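Ticket 524: Error 524 when saving long product descriptions
Product: Trellari Shop Editor
Opened by: Hadiza Nwachukwu
Assigned to: Vega Paredes
Opened: 23 July 2020
Status: Solved

Hadiza Nwachukwu wrote:

Hello. I manage the online catalog for Adeyemi, we sell storage and kitchen goods. Since the last update of the editor I cannot save product pages which have a long description. I press Save, the gray circle turns for a long time, and then I receive a white page with the text "Error 524". It is a funny thing that my ticket has the same number.

Short descriptions are saved without problem. The same long text was saved correctly in April, when I made the first version of these pages.

What I have tried already:
Cleared the browser cache and logged in again.
Another browser, and also the computer of my colleague.
Removed all the tables from the text. The result is the same.
Saved as draft. Also the same error.

The page I use for testing is in the category Bins and Boxes. I paste its content as it is now in the draft.

Large bin, red plastic, rectangular, with wide flat rim. Please see the size table before ordering. 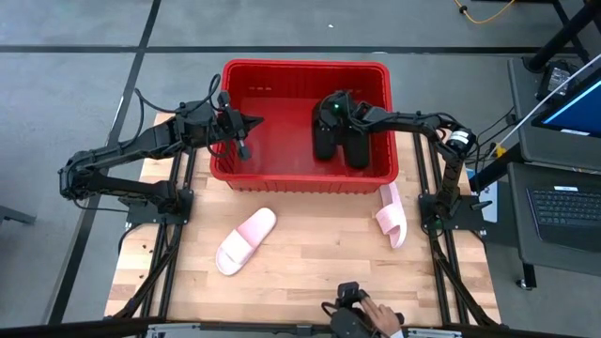

Delivery is by Gisteck to all addresses on the mainland. For islands please write to us first, because the price is different. Returns are accepted for 14 days.

After this comes the size table and the care instructions in seven languages. I did not paste them, they are very long.

Vega Paredes replied:

Hi Hadiza, thanks for the clear report. Error 524 means that our server did not answer in time. Could you tell me which add-ons are active in your shop, and whether the save fails if you keep the long text but switch them off one at a time?

Hadiza Nwachukwu wrote:

Thank you for the fast answer. We have three add-ons: Eltero Translate, the invoice add-on and the newsletter. I switched off the newsletter first, then the invoices, and the error stayed. When I switched off Eltero Translate, the page was saved immediately. I repeated it two times to be sure.

However, I cannot work without the translation, so I hope this is not the final solution.

Vega Paredes replied:

It isn't. The new version of Eltero checks every language again on each save, even when the text has not changed. Please go to Settings, Add-ons, Eltero Translate, and set "Check on save" to "Changed text only". Then raise "Time limit" to 300 seconds and try the same page with all add-ons on.

Hadiza Nwachukwu wrote:

I did it in this order and the page was saved with all seven languages. I tested also the longest page that we have, and it is good. One small remark: the option "Changed text only" is hidden under "More", and I searched for it nearly 14 minutes. Maybe you can write this in the help page.

You can close the ticket from my side.

Vega Paredes replied:

Glad it saves again. I have added the "More" step to the help page and passed your remark to the add-on team. Closing now.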